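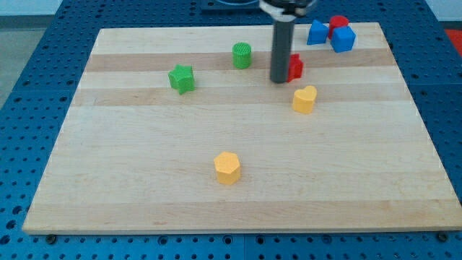 Lallow Community Workshop
Monthly Safety Walk-Through, May

Building: Hofstetter Street, ground floor and loading area
Floor area covered: 1,716 square feet
Start time: 9 a.m.

Mark each line OK, FIX or N/A. Write comments under the line they belong to.

EXITS AND WALKWAYS

Front door opens fully from inside without a key: OK

Rear door opens fully: FIX
Door drags on the threshold for the last few inches. It can be opened with a shoulder. Upper hinge screws are stripped and need longer ones.

Exit signs lit: OK

Aisles at least 36 inches wide: FIX
Folding chairs were stacked in the aisle by the storage room again. Moved during the walk-through. They go on the wall rack.

FIRE

Extinguishers mounted, tagged and charged: OK
All five checked. The one by the paint cabinet has a dusty gauge. Wiped it.

Smoke alarms tested: OK

Nothing stored within 18 inches of sprinkler heads: FIX
Top shelf in the storage room, left side. Boxes of holiday lights. Take them down one shelf.

Oily rag can emptied: OK
Lid closes by itself.

ELECTRICAL

Panel clear for 36 inches in front: OK

Cords free of cuts and tape: FIX
Orange cord on the shop vacuum has a nick near the plug. Tagged and taken out of use.

GFCI outlets tested at sink and outside wall: OK
The outside one was slow to reset. Test again in June.

Space heaters unplugged and put away: OK

STORAGE AND LIFTING

Shelf load labels in place: FIX
Label missing on the Civier rack. The rating is 1,000 pounds per shelf. Print a new one and put it on the left upright at eye level.

Shelves anchored to wall: OK

Ladders, feet and locks: OK
The Elby stepladder has a worn foot but still sits level. Order a replacement.

FIRST AID

Kit stocked: FIX
Low on medium gloves and 2-inch gauze. Eye wash expires this summer.

Emergency numbers posted by phone: OK

CARRIED OVER FROM LAST MONTH

Loose handrail on the loading steps: done.
Burned-out light over the rear door: still open. Bulb is on order.

Return this sheet to the office tray. FIX items stay on the list until someone has initialed them.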